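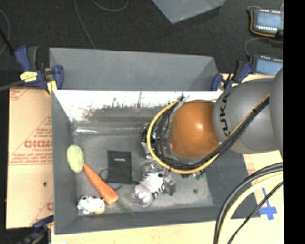 Jan 19, 2019

I spent most of yesterday at the Rikholm workshop in Korkcombe, and I can report that the grasping project has finally passed 2112 recorded picks! If you've been following along you'll know that's been a long time coming (we were supposed to get there before the holidays, and then the holidays happened).

For anyone new here, the idea is pretty simple. The arm tries to pick something up out of one bin and move it to the one behind it, and every try gets saved, good or bad. Later on all those tries get fed to the learning system, which is supposed to work out for itself what a decent grab looks like. So the more tries we have, and the odder the stuff in the bin, the better.

The odd stuff is my favorite part. Cormac Nic Aodha picks the mix, and he's gone heavy on the grocery aisle lately: a carrot with a bit of stem still on it, a clear plastic bottle, a flat black pouch with a cord on it. The cord is the mean one. I watched a run of 20 tries on pouches and cords alone, and I caught myself leaning over in my chair like I was trying to steer the thing. Bottles are their own headache. You can see right through them, and so can the cameras, more or less, and the system has to guess where the side of the bottle really is.

Pádraig Ó Ceallaigh runs the recording end. He told me a full session is 80 tries, then a break to shake up the bin and swap a few things out, then another 80. He used to do the swapping every 30, but it ate up the whole afternoon and he couldn't see much difference in the results. I asked whether he throws out the misses and he looked kind of horrified. "The misses are half of what it learns from," he said. "I'd sooner throw out the coffee machine."

He also showed me the labeling screen, where each try gets a yes, a no or a "sort of." I labeled a few myself and I was slow! What do you call it when the gripper has the pouch by one corner and it's swinging around? I put "sort of." Pádraig changed it to yes. We argued about it for a while and he won, mostly by having the mouse.

Next up, the whole batch goes over to the Ullivholm group for training, and they'll send back a first version to try on things it hasn't met yet. Cormac is already keeping a box of those under his desk and wouldn't let me look in it. The first tests are planned for February, and I've been promised a seat, so I'll write it up when I'm back. If you have any small, awkward, unbreakable junk at home you'd like to donate, leave it at the Buckley Street door with a note saying it's for Cormac.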